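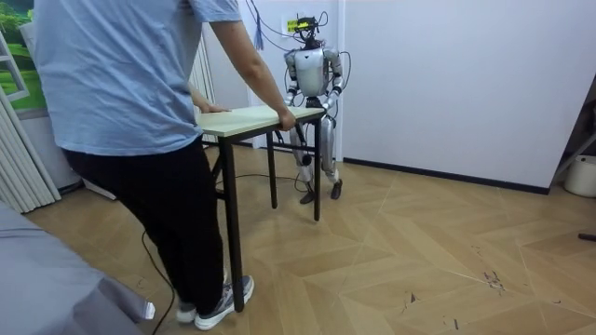
A small table with a pale top, held with both hands.

Looking after monster cards, cartridges and figures at home
Posted by Isla Moncrieff, 2019-05-08

My two were mad on Gollus from the first game onwards, and I'm afraid I caught it from them. They've both left home now and the collection hasn't, so over the years I've become the one who washes the figures, sleeves the cards and blows the fluff out of the carry cases. I get asked how I do it often enough (usually by parents who have just found a shoebox under a bed) that I thought I'd put it all on one page. Get yourself a cup of tea, but please leave it on the windowsill while you're handling the cards!

Washing plastic figures

The little solid figures are very forgiving. A washing-up bowl of lukewarm water, a small squirt of washing-up liquid and an old soft toothbrush will see to most of them. Put a tea towel in the bottom of the bowl so they don't knock against each other, and put the plug in the sink as well, even though you're using a bowl. I lost the tail off a Marshwick that way and it was never seen again.

Go gently over anything painted. Eyes and belly stripes are the first to wear, and on the older figures the paint seems to sit right on top of the plastic, so I do those bits with a cotton bud and plain water. Don't use nail varnish remover for pen marks, whatever anybody's cousin told them. It takes the pen off and then it takes the face off. A dab of toothpaste (the ordinary white sort, not gel) on a damp cloth will shift a fair bit of biro if you are patient and keep rinsing.

Hollow figures with a join round the neck or middle let water in, and it sloshes about in there for weeks. Wipe these with a damp cloth and leave it at that. Anything with a battery compartment gets the same treatment, with the batteries out first.

Dry them standing up on a towel, away from the radiator. Wings and ears that have gone bendy in storage can be coaxed back with a bowl of hot water from the tap: dip the bent part, count slowly to twenty or so, ease it straight with your fingers and then dip it in cold to set it. You may have to do it again the next day, and some of them do creep back in August when the house is warm.

Cards

Wash your hands and dry them properly, and leave off the hand cream until afterwards. I say this as somebody who put a perfect thumbprint on a foil Emberhorn.

For dust, a soft make-up brush is lovely, and they cost next to nothing if you buy one just for this job. Sticky patches are harder. I've had some luck with a barely damp microfibre cloth on the shiny side only, one wipe and then straight on to a dry bit of cloth, but if the card means anything to you I would leave the sticky patch be. A card that has been through the wash in a trouser pocket can go between two sheets of baking parchment under a pile of heavy books for a week. It won't come out as good as new, but it will go in a binder.

I had more than 500 loose cards when I began sorting, all in carrier bags, and my mistake was trying to put them straight into number order. Sort by colour first, then by creature, and only then by number. It's so much kinder on the back and you can stop for dinner halfway through without losing your place. Magnus Yule, who taught my son to play, sorts his by illustrator, and they do look beautiful, though I couldn't find a thing in there myself.

Side-loading binder pages are worth the bit extra. Don't fill the binder until it bulges, and store it upright like a book. If you have ring binders already, check that the rings aren't pressing a curve into the inside row.

Cartridges and handhelds

If a cartridge won't start, please don't blow on it (we all did, I know). Take a cotton bud with a tiny amount of isopropyl alcohol from the chemist, rub it along the metal contacts, use the dry end to finish and give it ten minutes before you try again. The bud will come away grey the first time, and it's terribly satisfying.

For the console itself, take out the batteries before you put it away in a drawer. If they've already leaked and left a white crust, put gloves on and dab it with a cotton bud dipped in white vinegar, then dry it well. Grime round the buttons comes out with a wooden cocktail stick, worked round slowly. Never a pin.

Price stickers on the plastic boxes will mostly lift with a hairdryer on low. Whatever gum is left behind comes off with a drop of cooking oil, and then you need a soapy cloth to get the oil off. Keep this well away from cardboard boxes, where the oil soaks in and leaves a dark patch for good.

Plush ones

Pillowcase, tie a knot in the top, cool gentle wash, half the usual liquid. I don't tumble dry them. Give them a good shake, pull the ears into shape and sit them on the airer, turning them over when you remember. Once they're dry, brush the fur up with a baby's hairbrush. Anything with a voice box or a light inside should be sponged by hand. My daughter's big Gollus went through a full cycle singing, and sang rather lower ever after.

Where to keep it all

The loft is too hot in summer and the garage is too damp, so in our house everything lives under the stairs in lidded boxes, with a few of those little silica packets saved from shoe boxes. Write on the end of the box as well as the lid, or you'll be lifting four boxes down to find the one you want. Figures on open shelves need to be out of direct sun. The pinks go first and then the purples.

Next time I have a free afternoon I'll write up how I mend torn card boxes with tissue paper and paste, which Kirsty Tosh has been asking me for since last August.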